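Storage notes: latch boxes and sorting plates for small parts

The parts room at Clenville went over to latch boxes in April. The old drawer units had 67 compartments, and most of them held a mix of connectors, adapters, spare screws and things with no label at all. Members asked for the details of the new arrangement, so they are set out below.

The box is a plain plastic one with a separate lid and a clip at each short end. It stacks, it closes firmly, and it can be carried to a bench with the contents in place. Colored plates go with it, one on either side of the box, and they are used for sorting during packing and unpacking. Pink is for items that are waiting on a decision. Light blue is for items that have been identified and are ready to go in.

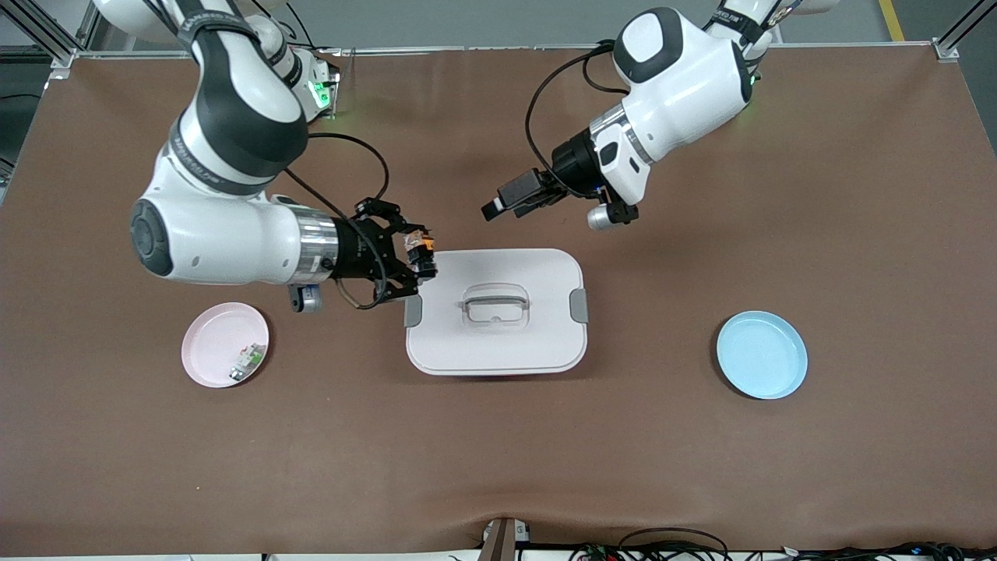 Latches should be opened one at a time with the other hand resting on the lid. If both clips are released together on a full box, the lid can lift at one end and small parts slide toward the gap. Closing is the reverse: seat the lid on all sides, press down over the recessed handle, then fasten the clips. A clip that needs force usually means that something is trapped under the rim. Open the box again and look along the edge before trying a second time.

Do not carry a full box by the lid handle alone. Pin-yu Ko tested the clips with a box of mixed hardware and found that they held, but the lid bowed enough to let fine dust in. Two hands under the base is the rule for anything heavier than cable ends.

Inside the box, parts go in small bags by type. Bags are labeled on the short side so that the label can be read with the bags standing upright. The Lustov labels peel after a few months in the cold corner by the door. The Witum ones have stayed on so far and will be used for all new bags. Remaining Lustov stock can be used up on shelf fronts.

The plates need more discipline than the boxes do. Only one kind of item goes on a plate at a time. A small metal-bodied part is easy to lose on a bench, and a raised rim stops it from rolling or being brushed off by a sleeve. The rim does nothing for a plate that is piled high. When the work is finished, the plates are emptied and put back, even if someone intends to continue after lunch. Last winter 19 adapters sat on a plate for most of a month and were ordered again in the meantime.

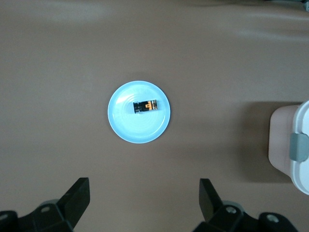 Zuweira Antwi writes that the blue plate should also be used for parts going out, with a slip of paper under each one giving the bench number. She has done this at home with camera and computer spares and says that it cut down the time spent asking who had what. She would also like a third color for returns, and considers pink unsuitable for that because it already means undecided.

The slips will be tried on benches 1 to 4 first. A third color is on hold until the shelf by the sink has been cleared, as there is nowhere to keep more plates at present. Anyone with spare small bags, resealable and clear, can leave them with Biljana Janevski before noon. Bags with holes are no use for screws.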